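How to pack up a spare room for storage without losing track of anything

14 comments | 40 shares

Packing for storage is slower than packing for a move. When you move house you open everything again within a week or two, so a bit of muddle does no harm. In storage a box may sit for a year, and you will have forgotten what you put in it by the second month. The method below takes a weekend for an average spare room. I have used it for my own things and for my mother's flat in Felden.

What you need

Strong boxes of the same size, brown parcel tape, a thick black marker, plain white stickers and a notebook. Second-hand boxes are fine if the corners are still stiff. Press each corner with your thumb, and if it gives, use that box for bedding or throw it out.

Step 1. Sort before you pack

Clear the bed or a good stretch of floor and put things down by type: paper, cloth, kitchen things, tools, everything else. Do not tape up a single box until the whole room has been sorted. You will find the other half of something in the last drawer.

Step 2. Give each group a number

Each type gets a number, and each box within it gets a second number. If cloth is group 2, the first box of cloth is 2-1, the next is 2-2, and so on. Write the group numbers on the inside cover of the notebook. Leave a full page for each box and list the contents as they go in. "Blue curtains, two pairs" is useful. "Curtains etc." is not.

Step 3. Pack by weight

Books go in small boxes, or in the bottom third of a large one with towels on top. Fill gaps with cloth or crumpled paper, as a half-empty box will sag when something is stacked on it. Plates stand on edge. Anything with a battery has the battery taken out and bagged separately.

Tape the bottom seam twice and run one strip across it the other way. On top a single strip will do.

Step 4. Label the side that faces you

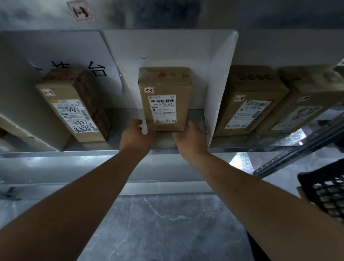 Put the number on the front of the box, high up, and never only on the lid, where the next box will hide it. Marker straight on the cardboard can smudge, so I prefer a sticker, written on a table and then stuck down. A small one does the job, like the white one reading 2-3 near the top left of the front, and it can sit above an old shipping label without getting lost. If you are reusing boxes and the old label bothers you, cover it with plain paper and tape the edges.

Step 5. Load the shelves

Heavy boxes go at the bottom and the ones you may want before spring go at waist height. Leave a hand's width behind each row so that air can move. Stand the boxes with their numbers outwards and keep each group together - it saves a lot of shifting later on. Take the notebook home with you.

If the store is unheated, do this before October is out, on a dry day. Damp cardboard stays damp all winter.

Comments

Otakar Zeman
I keep the list on my phone and a paper copy taped inside the cupboard door. Lost the phone once. Never again.

Seon-mi Kwon
Does this work for shoes? I have 6 boxes of them and no idea what group they would go in.

Otakar Zeman
Seon-mi, I'd make them their own group. Stuff them with paper first.

Related

How to fold a fitted sheet
Storing winter coats
Cleaning metal shelving
What to keep out of a cold garage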